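Unit 4: Storage and Stock Rotation in a Small Kitchen
Handout for the February session — Kiran Shukla 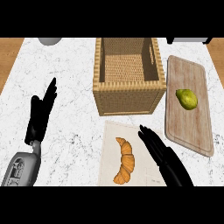 Last time we covered receiving. Once goods are checked in, they have to go somewhere, and most waste in a small kitchen starts at this step.

4.1 First in, first out
Older stock is used before newer stock. New deliveries go behind or beneath what is already on the shelf. Write the delivery date on every case and also on the inner packs, since cases get broken up.

4.2 Dry goods
Keep everything off the floor and away from the wall so air can move. Flour, rice and sugar go into lidded bins once opened. Do not top up a bin that still has product in it. Empty it, wash it, dry it fully, then refill. Open containers are fine for whole onions, potatoes and bread for same-day service — keep onions and potatoes apart.

4.3 Par levels
A par level is the amount you want on hand right after a delivery. Work it out from use between deliveries plus a safety amount.

Worked problem: the Esstead cafe uses 410 eggs between deliveries. The manager, Mirjam Aerts, wants a safety amount of 28. Par is 438. If 15 are left when she orders, she needs 423. Eggs come in trays of 30, so she orders 15 trays and ends up 12 over par before the next period's use begins. We will discuss whether 14 trays would do.

4.4 Counting
Count in the same order each time, shelf by shelf, and write the count sheet in that order too. Two people are faster than one: one calls, one writes. Counts are done before the delivery is put away.

Terms to know: par, lead time, shelf life, shrinkage, broken case.

Reading: Van Damme, chapter 6, up to the section on cold rooms. The Dewulf case is optional — we come back to it in Unit 7.

For next time: draw up a count sheet for one storage area you know and bring two copies.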